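Planner notebook, December
Sim kitchen, fridge corner. Entry by Melati Teoh, with Haziq Gunawan on the perception side

Where we left off
The Witasier planner kept failing its base poses next to the fridge alcove, and I had been blaming the collision margins. Wrong tree! Haziq dumped the depth points and half of them were landing behind the tiled wall. The wall is a busy marble-like pattern of triangles and diamonds, and our plane fitter was happily splitting it into lots of little planes at slightly different angles. The planner then saw gaps between them and tried to reach through.

So this morning I swapped the fitter for the one Chin-lung Chang wrote for the Nair branch, which grows a region first and only fits a plane at the end. Same start pose as before, robot facing the fridge with the tall pantry cabinet on the left. 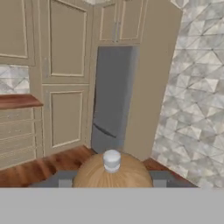

With the new fitter the whole wall comes back as one plane. One! I ran the full batch of 1,306 queries and 1,296 of them now give a valid path, and I may have made a noise loud enough for Yanti Mandagi to come over and ask what broke. The side panel next to the fridge also comes out clean, which I hadn't expected, as it has no trim or edges for the matcher to grab.

The 10 that still fail all have the elbow close to the wall. I saved the seeds in the gillisetti folder so Haziq can replay them.

Wrist view
Next job was the close-range segmenter, the one that reads the gripper view. Strong texture is the hard case for it. Up close the rust and peach streaks give plenty of features, but they repeat, and the matcher likes to lock on one ridge too far over. The dark spots right of center are much better anchors – I'd love to weight those higher and leave the pale streaks for refinement.

The fingers need masking before any of this. Dark housings are easy, but the light gray pads sit close enough to the gray of the backdrop that a plain color threshold takes bits of both. Nabila Goh suggested projecting the finger mesh from joint state and skipping color completely. Took 2 tries to get the transform the right way around (I had the inverse, of course), and then the mask lined up so nicely on the pads. 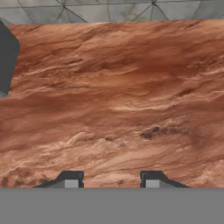
To do
Replay the failed seeds with the elbow cost turned up – Haziq
Cap the feature count at 240 per view and see if the ridge slip gets worse
Move the mesh mask into the shared Truteck node so the base camera can use it too
Ask Chin-lung if the region grower can take a normal prior
Rename my transform function before somebody else gets it backwards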